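Pilling bei Strickware: was die Martindale-Zahl sagt und was nicht

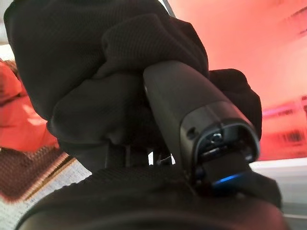
Seit Oktober führe ich eine kleine Tabelle über meine Pullover. Anlass war ein Merinomodell von Braltodell, das nach 18 Tragetagen unter den Armen deutliche Knötchen zeigte, obwohl der Hersteller im Datenblatt eine gute Pillingnote angibt.

Zur Note selbst: Geprüft wird meist nach ISO 12945-2, also mit dem modifizierten Martindale-Verfahren. Die Probe reibt unter definierter Auflast gegen ein Gewebe oder gegen sich selbst, danach wird visuell benotet. Note 5 heißt keine Veränderung, Note 1 starke Knötchenbildung. Ohne Angabe der Tourenzahl ist die Note wenig wert. Auf Nachfrage nannte mir der Kundendienst 900 Touren. Dazwischen liegende Stufen wurden nicht mitgeliefert.

Für die Neigung zum Pilling sind vor allem Faserlänge, Garndrehung und Maschendichte maßgeblich. Kurze Fasern wandern leichter an die Oberfläche und verhaken sich dort. Eine höhere Drehung hält sie fest, macht den Griff aber härter. Bei Mischungen mit Polyamid kommt hinzu, dass die feste Synthetikfaser das Knötchen verankert. Reine Wolle verliert einen Teil der Knötchen mit der Zeit von selbst.

Geeta Sengar hat mir dazu ein zweites Muster geschickt, Garn von Šindelář, zweifach gezwirnt, enger gestrickt. Nach vergleichbarer Tragedauer sehe ich dort nur am Bund etwas Flaum. Statistisch ist das natürlich nichts.

Waschen: auf links, Wollprogramm, niedrige Schleuderdrehzahl, liegend trocknen. Der elektrische Rasierer bleibt bei mir auf der kleinsten Stufe und kommt höchstens alle 3 Monate zum Einsatz, denn er entfernt jedes Mal auch Material. Für feine Maschen nehme ich lieber den Kamm.

Offen ist noch der Einfluss des Rucksacks. Die Schultergurte reiben ziemlich genau dort, wo beide Pullover bisher unauffällig sind, und das passt nicht zu meiner Erwartung. Die Tabelle bekommt dafür eine eigene Spalte.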